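Adetti cordless screwdriver, reviewed by Anneli Kettunen

I bought the Adetti to replace a Hovland that stopped holding a charge in October. My work is mostly small assemblies: printed parts, brackets, the occasional cabinet hinge. I have used the new one for 3 months and put in just under 2000 screws with it.

The body is glossy blue plastic. It looks good and it gets slippery if your hands are dusty, so I wear thin gloves. The ridges help a little. It is a big tool for what it does, and anyone with small hands should try one in a store first.

Torque is fine for machine screws and for self-tappers in soft plastic. At the lowest setting I stripped two holes before I learned to let go of the trigger early. A softer first step would fix this. Speed control is smooth once you are past the first part of the pull.

The work light is on the side of the housing. It is bright, but the color leans toward violet and makes dark screw heads harder to read than a plain white light would. It also throws a shadow on the opposite side of the bit. 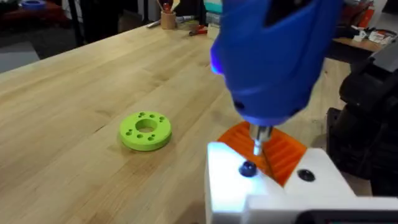
The bit over an orange ribbed part in the white fixture, work light on.

The short chuck gets into recesses well. Bits go in with one hand and stay put. I measured no wobble worth mentioning with the bit that came in the box.

Battery: 100 screws barely move the gauge. Charging is slow, and the cord is too short for my bench.

Good: chuck, battery, trigger.
Bad: slippery finish, light color, short cord.

I would buy it again at the sale price.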